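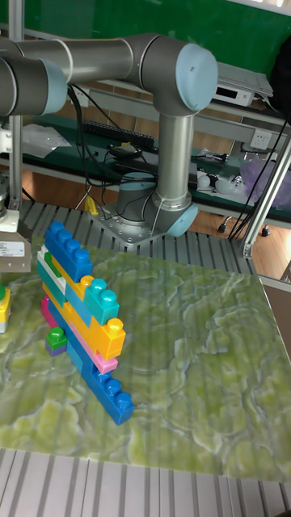
Step 4. Stagger your layers

Okay, this is the fun part of the Buvmont set! Lay each brick so it covers a seam in the row underneath, and press until the studs are all the way in. I mix my colors as I go (pink low down, yellow and teal in the middle, blue on top), but use whatever you like.

Note: A wall that leans isn't ruined. I push down on the high side first, and if it's still tipping I pull off the top couple of layers and redo them.

Step 5. Finish the top

Pick a four-stud brick for your last piece. Hold the wall steady with your other hand while you press, or the whole thing scoots across the table, ask me how I know. If you want the top brick square to the wall, turn it the full 90 degrees before you push.

CAUTION: Keep the small bricks away from toddlers.

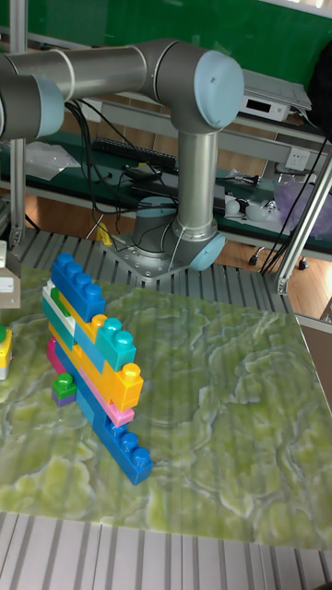

Fig. 5. Staggered wall with a blue four-stud brick on top.

Step 6. Take it apart from the top down, one brick at a time.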